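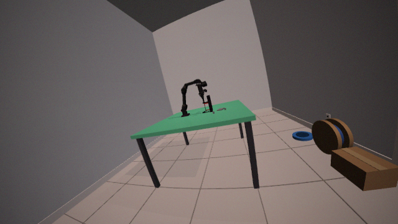
A parent at our June open evening told me that a robotics club without a robot is a typing club. I disagree. At Graltlow we have 30 students and one real arm, so most of them work in the simulator. They plan a reach, run it, and fix the joint angles when the gripper ends up in the wrong spot. One pair reset their task 58 times last term - on the real arm they would have had five tries. I would keep the simulator even if the school bought us more hardware.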